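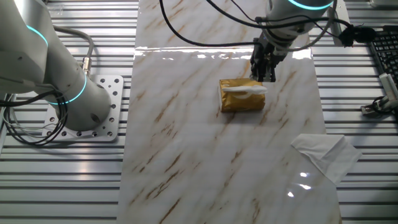 ロボットにティッシュのとり方を教える

箱からティッシュを1まいとる。みなさんなら、考えなくてもできると思います。鼻がむずむずしたら手がのびて、紙をつまんで、引っぱる。それで終わりです。

ロボットには、これがむずかしい仕事です。金色の箱から出ている白い紙に、黒い指をどのくらい近づけたらよいのか。どこをつまむのか。どちらへ引っぱるのか。ロボットははじめ、何も知りません。

このページでは、人がロボットに仕事を「やってみせて」教える方法をしょうかいします。ロボットの手を持って動かす方法と、はなれたところから動かす方法があります。

なぜティッシュなのか

工場では、ずっと前からロボットがはたらいています。車のドアをつけたり、おかしを箱につめたりするロボットです。工場の部品は、いつも同じ形をしていて、いつも同じ場所に運ばれてきます。ですから「右へこれだけ動いて、下へこれだけおりて、つかむ」という命令を、数字で書いておけば動きます。

ティッシュはそうはいきません。うすくて、やわらかくて、さわると形がかわります。箱から出ている部分が、ぴんと立っていることもあれば、ぺたんとねていることもあります。箱が少し横にずれているだけで、前に書いた数字の命令では、何もないところをつまんでしまいます。

つるつるした箱や、ぴかぴか光る台も、カメラにとってはやっかいです。光がはねかえると、そこだけ白く見えて、もののふちがわかりにくくなるからです。みなさんも、夏のプールの水面がまぶしくて、底が見えなかったことはありませんか。カメラにも同じことがおこります。

命令を書く方法でがんばるなら、「紙が立っているとき」「紙がねているとき」「箱がななめのとき」と、たくさんの場合を考えて、ひとつずつ書かなければなりません。書いても書いても、書いていない場合が出てきます。

そこで、人がやってみせます。

ロボットのうでのつくり

教え方の話に入る前に、ロボットのうでについて知っておきましょう。

ロボットのうでには、関節(かんせつ)があります。人のひじや手首のように、まがったり、まわったりするところです。作業用のうでには、関節が6つあるものが多く使われています。6つあると、ものに上から近づいたり、横から近づいたり、いろいろな向きで手を出すことができます。関節のところに、水色に光る輪がついているうでもあります。

関節の中にはモーターがあり、モーターのそばには角度をはかる部品が入っています。この部品のおかげで、ロボットは「いま、ひじがどのくらいまがっているか」を知ることができます。目をつぶっていても、自分のひじがまがっているかどうかはわかりますね。それとにています。角度をはかる部品は、あとで記録の話をするときにも出てきます。

うでの先には「グリッパー」がつきます。ものをつかむための手です。よく使われるのは、2本の指がまっすぐ近づいたり、はなれたりするものです。人の手のように、指が1本ずつまがるわけではありません。できるのは、開くことと、とじることだけです。それでも、つまむ、はさむ、持ちあげる、といった仕事はかなりできます。

カメラもひつようです。台の上や横にカメラをおいて、ものがどこにあるかを見ます。カメラの場所は、とちゅうで動かしません。毎日ちがうところから見ていたら、ロボットは「きのうとちがう台だ」と思ってしまいます。

教え方その1 手を持って教える

習字をはじめて習ったとき、先生がうしろから手をそえて、いっしょに筆を動かしてくれたことがある人もいるでしょう。「とめ」はここ、「はらい」はこう、と言われるより、手でおぼえたほうが早いことがあります。

ロボットにも同じことができます。うでを「手で動かせる状態」にすると、モーターは自分の重さをささえるだけになり、人がおすとすっと動くようになります。人はうでの先を持って、箱の上まで連れていき、指を紙のところまでおろします。そこでボタンをおすと指がとじます。あとは上へ持ちあげるだけです。

この教え方のよいところは、とてもわかりやすいことです。特別な道具がなくても、はじめての人でもできます。うでが何かにあたると、手ごたえでわかります。

こまるところもあります。ひとつは、人がすぐそばに立つので、カメラに人の手や頭がうつってしまうことです。カメラの絵を見て学ぶロボットにとって、これは都合がわるいのです。練習のときはいつも人がうつっていて、本番ではいない。そうなると、練習と本番で見えるものがかわってしまいます。

もうひとつは、うでが2本あるときです。1人で左右のロボットのうでを持ち、べつべつに動かすのは大変です。大きなうでだと、おすだけでも力がいります。

教え方その2 はなれて動かす

そこで、少しはなれたところから動かす方法も使われます。「遠隔操作(えんかくそうさ)」といいます。動かし方はいくつかあります。

ゲームのコントローラーのような道具を使う
スティックをたおすと、うでがその方向に動きます。道具が安く、すぐに始められます。ただ、上下、左右、前後に加えて、手首の向きもかえなければならないので、なれるまでに時間がかかります。

手の動きをはかる道具を使う
手ににぎった道具の動きをセンサーがはかり、ロボットの手が同じように動きます。自分の手を右へ動かすと、ロボットの手も右へ行きます。コントローラーより思ったとおりに動かせますが、長くやっているとうでがつかれてきます。

小さなうでを使う
ロボットと同じ関節を持つ、小さなもけいのようなうでを用意します。人が小さなうでを動かすと、大きなうでが同じ形になります。小さなうでが2つあれば、右手と左手で1つずつ持って、ロボットのうでを2本いっぺんに動かすことができます。片方で箱をおさえ、もう片方で紙を引っぱる、というような仕事を教えるときに便利です。

遠隔操作なら、人はカメラにうつりません。ロボットのうでからはなれているので、手をはさむ心配もへります。

そのかわり、手ごたえがわかりにくくなります。グリッパーが台にぶつかっていても、人の手には何もつたわらないことがあるのです。ですから、動かす人は目でよく見て、ゆっくりおろします。道具によっては、ぶつかるとぶるっとふるえて教えてくれるものもあります。

1回の「お手本」ができるまで

ナムレー(Namley)という町の研究室でおこなわれている、お手本のとり方を見てみましょう。この研究室では「プロルヌノラ(Plornunora)」という名前の記録用ソフトを使っています。

1 台の上をととのえる
箱をおきます。おく場所と向きは、毎回少しずつかえます。紙の先を少し出しておきます。

2 うでを始めの位置にもどす
どのお手本も、同じしせいから始めます。ケーブルがうでにからまっていないかも見ます。

3 記録を始める
キーボードのキーをおすと、記録が始まります。カメラの映像、関節の角度、グリッパーの開きぐあいが、同じ時計に合わせてのこされていきます。

4 やってみせる
人がうでを動かします。箱に近づき、指をおろし、紙をつまみ、引きだして、台の上におきます。

5 記録を止める
もう一度キーをおします。うまくできたら「成功」、できなかったら「失敗」のしるしをつけます。

6 台をもとにもどす
出した紙をかたづけて、つぎの用意をします。

やってみせる時間より、かたづけと用意の時間のほうが長くなることもよくあります。紙がなくなったら、新しい箱とこうかんします。

記録には何が書かれているの?

お手本の記録は、ぱらぱらまんがににています。1まいずつに、そのときの絵がかいてあります。そして絵のうらに、「このとき、ひじの角度はこれ」「指はこれだけ開いていた」というメモがついている、と考えてください。

コンピューターは、この絵とメモの組み合わせをたくさん読みます。そして「こういう絵が見えたら、つぎにうでをこう動かす」というつながりをさがします。

つながりは、人が書いて教えるのではありません。コンピューターが、まず自分で「こう動くのかな」と答えを出してみて、人のお手本とくらべます。ちがっていたら、答えの出し方をほんの少しなおします。また答えを出して、またくらべて、またなおします。これを何度もくりかえすのが、コンピューターの「学習」です。学習のあいだ、うでは動きません。計算はコンピューターの中だけでおこなわれます。

このように、人のお手本をまねして学ぶやり方を「模倣学習(もほうがくしゅう)」といいます。模倣とは、まねをすることです。

お手本はいくつひつようか

人の子どもなら、ティッシュのとり方は1回見ればおぼえられるかもしれません。ロボットはもっとたくさんのお手本を使います。

ナムレーの研究室では、ティッシュをとる仕事のために、1,255回分のお手本を記録しました。そのあと全部を見なおして、学習に使うものをえらびました。のこったのは1,025回分です。

はずしたのは、こんなお手本です。

・とちゅうでカメラの映像が止まっていたもの
・紙ではなく、箱ごと持ちあげてしまったもの
・動かす人がまよって、長いあいだうでが止まっていたもの
・記録を始めるのがおそくて、最初の動きが入っていなかったもの

まよって止まったお手本をはずすのはなぜでしょう。ロボットは、よいところだけをえらんでまねることができないからです。箱の上で人がじっと考えていると、ロボットは「箱の上ではじっとするものだ」と学んでしまいます。そうすると本番でも、箱の上で止まったまま動かなくなることがあります。

つまみそこねて、すぐやりなおしたお手本は、のこしてあります。やりなおし方も学んでほしいからです。きれいに成功したお手本だけで学んだロボットは、一度つまみそこねると、つぎにどうすればよいかわからなくなります。

同じことばかり見せない

お手本の数が多くても、みんなそっくりだったら、あまり役に立ちません。箱がいつも台のまん中にあったら、ロボットは「まん中に手を出せばよい」とおぼえてしまい、箱をさがさなくなります。

ですから、お手本をとるときは、いろいろなものをかえます。

・箱の場所と向き
・紙の出方(立っている、ねている、まるまっている)
・部屋の明るさ
・箱の色ともよう
・台の上にほかのものがあるか、ないか

台の見た目もかえます。大理石(だいりせき)のようなもようの板をしけば、台のようすはがらりとかわります。もようのすじを紙のふちとまちがえないように、いろいろな板の上でお手本を見せておくのです。

動かす人もかえます。人によって、くせがあるからです。まっすぐ下におろす人もいれば、ななめから近づく人もいます。ただし、あまりばらばらだと、ロボットはどのやり方をまねればよいのかわからなくなります。ナムレーでは「上から近づいて、紙の根もとに近いところをつまむ」という決まりだけを先に作って、あとは動かす人にまかせています。

ロボットが自分でやってみる

学習が終わったら、人は道具から手をはなします。カメラの絵がコンピューターに入り、コンピューターがうでに「つぎはこう動いて」と命令を送ります。動いたらまた絵を見て、つぎの命令を出します。これをとても短い間かくでくりかえします。

はじめから上手にはできません。よくある失敗は、つぎのようなものです。

指が高すぎる。紙の少し上で指をとじて、何もつかまずに帰ってしまいます。

指が低すぎる。箱をおして、へこませてしまいます。

つまめたのに、箱もついてくる。紙が箱の口に引っかかって、いっしょに持ちあがります。軽くなった箱だと、とくによくおこります。

失敗が多い場面がわかったら、その場面のお手本を新しくとって、学習をやりなおします。紙がねているときに失敗するなら、紙がねているときのお手本をふやします。ロボットの練習問題を、にがてなところだけ追加するようなものです。

あぶなくないの?

ロボットのうでは、見た目より力があります。学習がとちゅうのロボットは、思いがけない動きをすることもあります。研究室では、つぎのような決まりを守っています。

・すぐ手のとどくところに、赤い非常停止(ひじょうていし)ボタンをおく
・うでの速さに上限を決めておく
・うでが動いているあいだは、台の上に手を入れない
・かみの毛の長い人はむすぶ。ひらひらした服は着ない
・1人だけで動かさない

手を持って教えるときは、どうしても人がうでにさわります。そのときは、強い力がかかると自動で止まる設定にしてから始めます。

ティッシュのほかに教えていること

同じ方法で、いろいろな仕事を教えることができます。フムソープ(Fumthorpe)の科学館には、来た人が小さなうでを使って、つみ木を皿にうつす体験コーナーがあります。やってみると、つみ木をつかむより、皿の上でそっとはなすほうがむずかしいことがわかります。高いところではなすと、つみ木がころがってしまうのです。

ファン・デン・ブルーク(Van den Broek)という会社では、タオルをたたむ仕事をロボットに教えています。タオルもティッシュと同じで、おくたびに形がかわります。うでを2本使って、左右のかどを同時に持ちあげるところが、いちばん練習のいるところだそうです。

家でやってみよう ロボットごっこ

ロボットに教えるむずかしさは、家でもためすことができます。2人以上でやります。

用意するもの
・箱のティッシュ
・さいばし、または長めのはし
・目かくしにするタオル

やり方
1 ロボット役の人は、目かくしをして、はしを持ってすわります。
2 もう1人は、ことばだけで「右」「もっと下」「とじて」と命令して、ティッシュを1まいとらせます。
3 こんどは、ロボット役の人の手をそっと持って、いっしょに動かしてとらせます。
4 目かくしをしたまま、ロボット役の人が1人でやってみます。
5 箱の場所を少しずらして、もう一度1人でやってみます。

はしの先を人に向けないでください。立ったり歩いたりしないで、すわったままやりましょう。

ことばだけのときと、手を持ったときでは、どちらが早くとれましたか。箱をずらしたあとはどうなりましたか。目かくしをはずすと、何がかわるでしょうか。気づいたことをノートに書いておくと、自由研究にも使えます。

ことばのせつめい

遠隔操作(えんかくそうさ)
はなれたところから機械を動かすこと。

お手本
人がロボットを動かして、仕事のやり方を見せた1回分の記録。「デモンストレーション」ともいう。

関節(かんせつ)
うでのまがるところ、まわるところ。

グリッパー
うでの先についている、ものをつかむ部分。

センサー
光、角度、力などをはかる部品。カメラもセンサーのなかま。

非常停止(ひじょうていし)ボタン
おすと、ロボットがすぐに止まるボタン。

模倣学習(もほうがくしゅう)
お手本をまねして学ぶやり方。

このページは2019年2月7日に作りました。つみ木の体験コーナーは、9月に新しいうでに入れかわる予定です。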